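Drurnside College of Technology
Introduction to Robot Handling - Course Handout 6
Demonstration visit to the Bikwood teaching laboratory

Search this site Go Advanced search

1. Purpose of the visit

Students enrolled on the module are required to attend one demonstration session at the Bikwood laboratory in July. The session lasts 105 minutes and counts towards the attendance requirement. It is not assessed directly, but the short report described in section 5 carries marks and cannot be completed by a student who was absent.

The session will be led by Dr Stamatia Giannakopoulos, with Panagiotis Karras at the operator's station. Enquiries about access or travel should be sent to Kathleen Ó Dubhghaill in the module office.

2. Background

Lectures so far have treated grasping as a problem of geometry. We have assumed that the position of the part is known, that the part is rigid, and that the fingers close along a straight line. At Bikwood students will see a two-finger gripper used on small electrical parts placed on a plain tabletop, and should consider how far each of those assumptions holds.

The demonstration uses push buttons. They are familiar objects, but they present several different surfaces to a gripper within a small space. A domed cap is smooth and curved, and a finger that meets it above its widest point will tend to push the part down or away. A square housing offers flat, parallel faces. A contact block has screws and terminals which may catch a finger or be damaged by it. The choice of where to hold the part is therefore made before any question of force arises.

3. The demonstration

The first part of the session concerns the approach. The operator brings the open gripper down over a single part and stops before closing. Students should note the gap on each side of the part and judge whether the two fingers will make contact together. If one finger touches first, the part will slide or turn, and the final grasp will differ from the planned one.

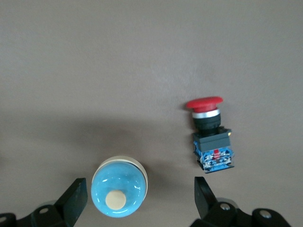 Figure 1. Open fingers on either side of a light-blue push button, seen from the wrist camera. An emergency-stop button with a red cap lies within view to the right.

The view in Figure 1 is the one shown on the operator's screen. Two points should be studied before the visit. The first is the glossy blue dome, which carries bright highlights along its rim. Highlights of this kind move when the camera moves, and a program that looks for edges may follow the highlight and lose the true outline. The second is the neighbouring part. A finger that is clear of its neighbour when seen from one angle may not be clear of it when the wrist turns, and the path of both fingers must be checked - on the way down and again on the way out.

The emergency-stop button on the tabletop is a part to be handled. Students must not confuse it with the laboratory's own stop controls, which will be pointed out at the start of the session.

The second part of the session concerns closing and lifting. The finger speed is reduced to 60 per cent of the normal setting and the grasp is repeated with the part turned by a small amount each time. Trials are entered in the Pullix log, which held 3,025 entries at the close of last term. Copies of selected entries will be handed out on the day.

4. Conduct in the laboratory

Visitors remain behind the marked line whenever the arm is powered. Bags and coats are left in the entrance hall. Long hair must be tied back. Questions are welcome at any point, but the operator should not be addressed while the arm is moving. Photography is allowed with the permission of Dr Giannakopoulos.

5. Report

Each student will submit a report of no more than two pages. It should describe one grasp observed during the session, state which surfaces the fingers met, and compare the result with the method given in Lecture 4. A labelled sketch is required. Credit will be given for a clear account of a failed grasp, and students should not feel obliged to choose a successful one.

Reports are to be handed to Efthymia Alexiou before the next tutorial. The chapter on finger design in Deligiannis, held in the short-loan collection, is recommended reading.

Related items
Handout 4: Contact, friction and slip
Handout 5: Cameras at the wrist
Tutorial sheet: Planning an approach path (D. Karras)
Travel directions to the Bikwood laboratory
Report cover sheet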